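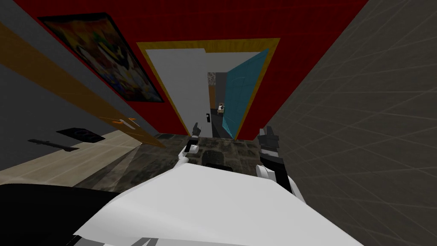 Week 9: Colour and the small room

Search this unit
Go

Right, paint. I get asked every February whether a dark end wall makes a narrow room feel shorter, and my answer is usually yes (I did it to my own hallway in Eltonberg and loved it!). Warm, deep colours tend to come forward, greys sit back and let you get on with things. Try both on paper before you buy a tin.

For the tute, read Quintero's chapter on corridors and bring one sketch of a room at home. Pencil's fine, mine are terrible.

Contact: Hjalti Brøndum, Room 603, Varham Building | Back to top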